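Jinent Soft-Faced Mallet
Sold by Abbasi Tool Supply. Item 147.

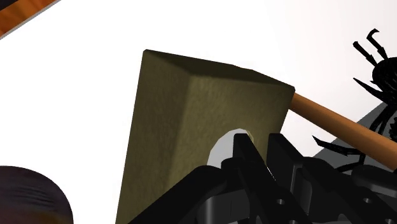 Jinent mallet, olive head with wooden handle

A general-purpose mallet for joinery, flat-pack assembly and camping. Use it to close up tight joints, seat dowels or knock panels into line. It is not meant for nails, cold chisels or masonry.

Specification
Head: block, square-edged
Handle: straight, round section
Colour: olive
Guarantee: 2 years

Care
Store indoors, away from radiators. Brush the head clean and leave it to air. Wipe the handle with a little linseed oil every October. Check that the head is tight before each use and stop using the mallet if it moves.

Delivery
Orders are sent by Brorker within two working days. Returns are accepted for nine days after delivery if the mallet has not been used. Pivia account holders can collect from the trade counter.

Customer comment
"Bought for putting drawer boxes together. Good weight, and I can use it all afternoon. Would like a longer handle." Shanthi Khondokar, Jul 18, 2023

Trade enquiries: ask for Selvaraj Patwary.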